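Tulela Vase Life Table

README for version 2

Summary

Tulela is a table of how long cut flowers and cut greens stay good in a vase at home. It has 2756 rows, and every row is one stem. There are 49 varieties, mostly garden flowers, with a smaller part of branches and foliage. I made it for small growers who want to tell their customers an honest number of days, and for people who like to compare varieties before they order seed.

The stems came from two growers, Cavell and Saragih. Cavell sends flowers from open field, Saragih mostly from an unheated tunnel. Please keep this difference in mind when you compare the same variety between them.

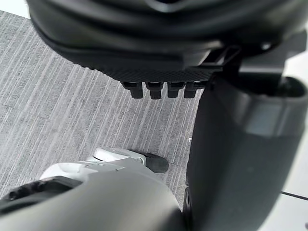 Files

stems.csv - the main table, one row per stem
varieties.csv - the list of varieties with common name, Latin name and type
notes.csv - free text remarks, joined to stems.csv by stem_id
changes.txt - what is different from version 1

All 4 files are in UTF-8. The separator is a comma, and the decimal mark is a point.

Columns in stems.csv

stem_id: text, unique
grower: cavell or saragih
variety_id: joins to varieties.csv
cut_stage: bud, half_open or open
stem_cm: length after the last trim
water: plain or food
room_c: mean temperature of the room in Celsius, may be empty
days: full days from the first evening in the vase until the end
end_reason: wilt, petal_drop, bent_neck, brown_edge or other

How the stems were handled

Stems were cut in the morning and stood in a clean bucket until the evening. Then the lower leaves were removed, the end was trimmed at an angle, and the stem was put in its vase. Water was changed every second day. Vases were washed with dish soap between uses, because old slime in the glass makes the next result shorter.

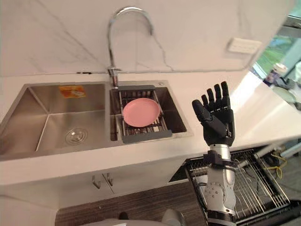

Double sink in a white countertop.

The end of a stem was judged by eye. For flowers with many heads on one stem, such as snapdragon or stock, the end is the day when more than half of the heads look bad. I know that another person can decide one day earlier or later.

Known problems

Room temperature is missing for most of the Cavell stems cut in June. The logger had a weak battery, and I did not want to fill the gap with guessed values.

Dahlias have short life in this table and also few rows at the bud stage. A dahlia cut in bud usually does not open well, so growers do not like to send it.
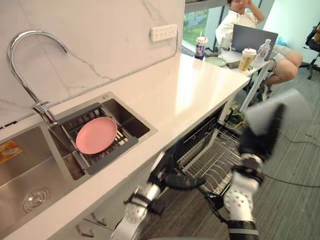

Foliage is a different case. Eucalyptus and some other greens dry slowly and keep their shape, so it is hard to say on which day they are finished. For these rows I used brown_edge as the rule, but the numbers are softer than for the flowers. If you calculate an average for the whole table, it is better to leave the foliage out or show it separately.

Loading the table

Any spreadsheet program can open the files. If you use Arier, set the type of variety_id to text before the import, otherwise the leading zeros are lost and the join to varieties.csv gives empty names.

Use and changes

You may use and share the table, also in a shop catalog, if you name Tulela and the version number. Corrections are welcome - please send the stem_id together with the value you think is wrong.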